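# Working a shift at a picking cell

These steps are for packers at the Morkance returns center who are moving from the hand-sort tables to the robot cells. The arm now does most of the reaching and lifting. Your job is loading, clearing and deciding what goes where when the arm can't.

## Before you start

1. Sign in to Stullix on the cell screen. It shows your name and the last 200 picks.
2. Read the note from the previous shift. Bins that gave trouble are listed there.
3. Check that both clamps on the left side of the bin are tight.
4. Look over the hose and cables on the arm. Report a kink or a worn spot — don't tape it yourself.

## Loading

1. Wait for the standby light, then tip the tote in slowly.
2. Spread things out by hand. Items lying on top of each other take longer to pick.
3. Mixed goods are fine. A hairbrush, a ball, sunglasses and a bottle can share a bin.
4. Put small flat items away from the corners when you can. The tool has to come in at a slant there, close to the walls.
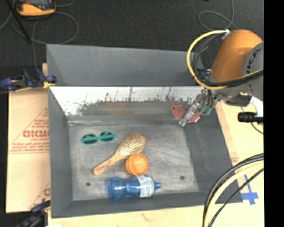 ## When the arm stops

1. Give it 3 tries. After that the screen asks for you.
2. Press Hold, move the item toward the middle, and press Resume.
3. If the same item fails again, take it out and sort it by hand. Enter code 83.

## What changes in your day

You will lift less and stand still more, so cells rotate every 2 hours. Hand-sorted items count toward your shift the same as before. Pick speed belongs to the cell and does not go on your record.

Questions about rotation go to your shift lead.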